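## Pinza de tres dedos Kisden

Es la que usamos en el club de robótica y la que más me piden en préstamo, ¡así que le hago su ficha! Va montada en el brazo colaborativo y entra en la reserva con el código 1113. El manual lo tradujo Oda Backlund (gracias, Oda, son 43 páginas).
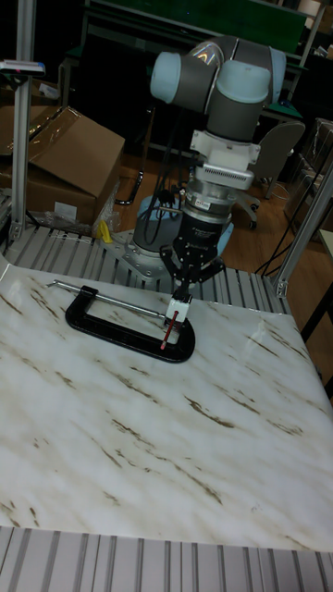

*La pinza sobre la mesa, con el sargento negro y el lápiz rojo.*

Yo empezaría con piezas pequeñas y velocidad al 20 %, luego ya subís. Para el torneo Rurar de julio hay 3 turnos de prácticas; si queréis uno, escribid a Benjie Abella, que lleva el calendario. Los dedos de repuesto se piden aparte.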